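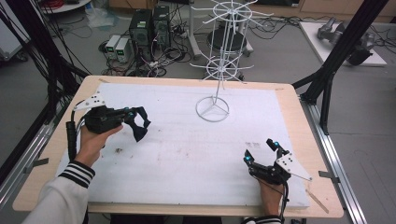 Keep the Repair Counter Open

The town of Kirkerau is deciding whether to keep paying for the repair counter at the back of its public library. The cost last year was $1,983, most of it for replacement parts, solder and insurance. I think the town should keep it, and I think the arguments on both sides have missed what matters most.

The case against the counter is easy to state. Most things people bring in are cheap. A toaster costs less than a decent dinner for 2, and a new one comes with a warranty. If someone spends an evening fixing a toaster, the evening is worth more than the toaster. Multiply that by every lamp, radio and hair dryer on the shelf and it looks like a poor use of public money.

I accept most of that. I have fixed things that were not worth fixing. I once put a new cord on a Vustach desk fan that I could have replaced at the hardware store for less than the cord and my bus fare. Supporters of the counter tend to answer this by talking about landfills, and they are right that we throw away too much. But one library counter in one small town will not change the amount of garbage in the county. We should not promise that it will.

The better argument is about knowing how things work. When I was growing up, most houses on my street had a drawer with a screwdriver, a roll of tape and some fuses in it. People did not repair everything. They did know the difference between a thing that was broken and a thing that had a loose wire, and that saved them money and worry. It also made them harder to fool. A person who has opened a vacuum cleaner and cleaned out the brush knows what to say when a shop quotes a price for a new motor.

That knowledge is going away, and the companies that make our appliances have helped it along. Cases are glued shut. Screws have odd heads that need a special driver. My Gumwood kettle came with a 10-page booklet, and the only advice it gave on faults was to stop using the product. I called the service line and was told that the part I needed was not sold to customers. The part was a small plastic latch.

Some of this is defended on the grounds of safety. There is something to that. A microwave oven can hurt you even when it is unplugged, and no one should learn about that by poking around inside. The counter turns microwaves away for this reason, and it should. But safety is a strange reason to glue shut an electric toothbrush, or to refuse to sell a latch.

Stores can help with this too. Samarakoon, the secondhand shop near the bus station, writes on each tag what was wrong with an item and what was done to it. I bought a radio there in November. The tag said the volume knob had been cleaned and the speaker replaced. I now know more about that radio than I do about anything else in my kitchen, and if it starts to crackle I will know where to look first. A tag costs almost nothing. I would like to see other shops do the same.

Still, a shop has to sell things, and it cannot spend half an hour showing a customer how to test a plug. A library can. We already accept that a library should teach people to use a computer, read a tax form or look for a job. Nobody asks whether each book that goes out the door has earned back its price. A broken lamp on a table, with someone beside you who knows about lamps, is a lesson like any other.

I would change 2 things. The counter should stop taking drop-offs. If you want your item fixed, you should sit there while it is done and hold the flashlight. Some people will find that a nuisance and stop coming – I can live with that. The counter should also keep a notebook of every repair, including the ones that failed, and leave it where anyone can read it. Failed repairs are useful. They tell the rest of us which products to leave on the shelf.

The budget vote is later in June 2021. The sum is small enough that it could be cut without much discussion, and I hope people will write to the town office before then. My fan, for what it is worth, still runs.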